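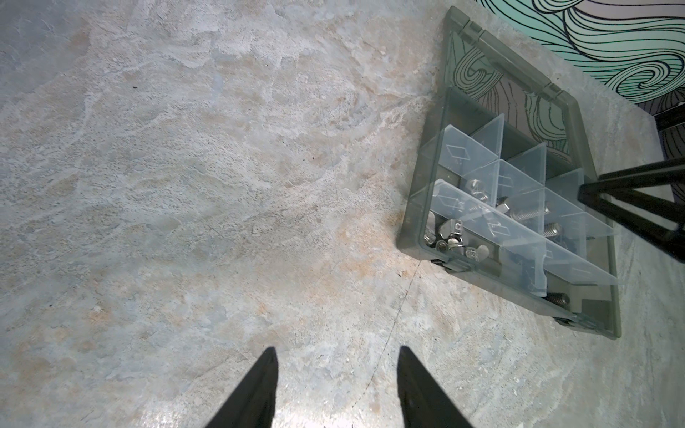
Open organiser case on the floor, Aug 2, 2018

Went down to the harbour again before breakfast. The smell has gone from the lower steps but not from the slip, whatever the notice says. The notice now says the beach is "recovering well", which is a funny thing to pin up next to a tape telling you to keep off it.

Long meeting last night in the sailing club. Plerkeo sent two people in clean fleeces and a man who worked the slides. They own the tanker, or they manage it, or they manage the firm that owns it. I asked which and was told it was a good question. Sandhu, who did the fuel transfer, sent a letter, read out by one of the fleeces. The letter was sorry for the inconvenience.

The number they are sticking to is 145 litres. I have been trying to picture that all day. It is less than the tank on Dezső's boat, and he said so, loudly, from the back. If he emptied his tank off the end of the quay there would be a nasty patch and a telling-off from the harbour office. It would not go round the point and turn up in the rock pools on the far side, and it wouldn't need 9 days of boom. The fleece with the beard said light fuel spreads very thin and can look worse than it is. Fair enough, I have seen a cupful make a rainbow right across the inner basin. But what I had on my boots was brown and thick and took white spirit to shift, and that isn't a rainbow. He wrote this down, or wrote something down.

Anum Afridi asked the only question that made them shuffle. She wanted to see the tank readings from before and after the transfer, both ends, ship and shore. You'd think that was simple. They were "being reconciled". She asked when the reconciling would finish and the answer was October, and by then the visitors will have gone home and so will most of the people who were in the room. She has asked for the readings in writing. I said I would sign the letter too, though I don't expect much from it.

Then there was the fund. £1,000 for each licensed boat that can show a loss. You have to show it with landing slips from the same weeks last year, and last year I was laid up with the gearbox for most of those weeks, so on paper the spill has cost me nothing at all. Dezső has the slips but sells half his crab at the back door and never wrote any of it down. He was quiet on the walk home. I think he'll take the money if they offer it and sign whatever comes with it. I can't say I'd blame him, but I do want to read the small print first. There is a line in the form about "full and final" that I don't care for.

The clean-up firm is called Wumis and I have no quarrel with the lads on the shore, who work hard and get shouted at by everybody. What I do wonder about is the stuff they spray, Plivent. The sheet says it breaks the fuel up and lets the sea deal with it. Down to where, though? We pot on that bottom. I asked and got told it had been approved. I asked who had tested it on crab and was given another copy of the sheet.

Hauled six pots off the north side this afternoon, the ones that never got near the slick as far as I know. Five crab worth keeping, a lot of weed, one conger who didn't want to leave. They looked all right and smelt all right. I put them back anyway as we're still shut, and felt daft doing it.

The harbour office rang at teatime to say there may be another survey and would I take someone out. Paid, at their rate. I asked whether I'd get to see the results. The girl said she would find out and ring me back.

Nothing yet at ten o'clock. Wind going round to the west. Must get the spare bilge float off Dezső tomorrow, and find last year's licence for Anum's letter.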